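4.2 What people said about doors

I went into the interviews thinking I'd mostly hear about noise. Noise was what the housing office at Bolledia had asked me to look at, and I'd written a whole page of questions on it (footsteps, plumbing, the neighbor's TV, you name it). But around 55 minutes into my very first conversation, a tenant stopped me and asked why I hadn't said a word about her front door. She then talked about that door for the rest of the afternoon! So I rewrote the guide, and by April every interview opened with the same request: tell me about coming home.

Some background on the numbers. The mail survey went to 3,060 households across the Arriaga and Sernetti blocks, and after I took out the units that had been merged or were standing vacant I was left with 3,048 addresses. Of those, 322 sent something back that I could use. That's a low return and I'm not going to dress it up. What saves it, I think, is the open comment box on the last page, which people filled right to the margins and sometimes onto the back of the envelope.

Color came up far more than I expected. People in Arriaga, where the hallways were repainted in deep shades, described their entrance as "warm" or "like a restaurant," and a few called it gloomy. People in Sernetti, with the pale walls, said "clean" and "clinic" almost equally often. The same word could be praise from one person and a complaint from the next, so I coded tone separately from content. Ionuț Sârbu coded a second set without seeing mine, and where we disagreed we sat down and argued it out over the original comments.
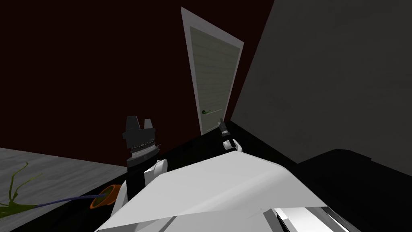
Figure 3. Closed door with a pale frame in a dark maroon wall.

Contrast between door and wall turned out to matter mostly to older tenants. Several told me they look for the lighter shape first and only then for the number. One man said he'd walked past his own place twice in the week after the repaint, and he was still pretty sore about it. Younger tenants hardly mentioned finding the door at all. What they cared about was the handle: how it felt with grocery bags in both hands, whether you could work it with an elbow, whether a kid could reach it. Thulani Xaba had warned me about this from her own work on stairwells, and I wish I'd listened sooner, as my survey has exactly one question on handles and it's a bad one.

The other big theme was what I ended up calling the pause. It's the little stop people make just inside or just outside, to find keys, shake off an umbrella, or get their face ready for whoever is home. Jacobus Baloyi told me he stands there a full minute some evenings. His sister Yolandi, interviewed separately, said she never stops and goes straight to the kettle. Same family, same floor plan, and two completely different entrances.
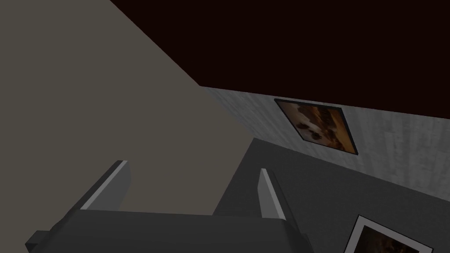
Figure 4. Gripper with two parallel fingers, open and holding nothing, in a rendered room.

I tried to tie the pause to hallway width and got nowhere. Wide hallway, narrow hallway, it made no difference I could find in the comments. What did seem to go along with it was having somewhere to put things down. Tenants with a shelf or a hook near the door wrote longer and happier answers about coming home, and the ones without tended to write about what they'd dropped.

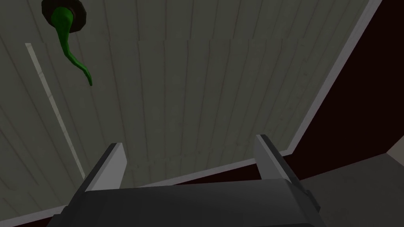
Sharada Chowdary, who read an early draft, asked whether I was just measuring tidiness, and it's a fair question. I went back through the comment sheets with that in mind. Plenty of people described a messy entrance and loved it anyway, shoes everywhere, coats three deep on one hook. The unhappy ones mostly wrote about having no choice in the matter. I don't have enough cases to push that any further, so I've left it as a note for the Todader follow-up, where the entrance questions will come first and the noise questions can wait their turn.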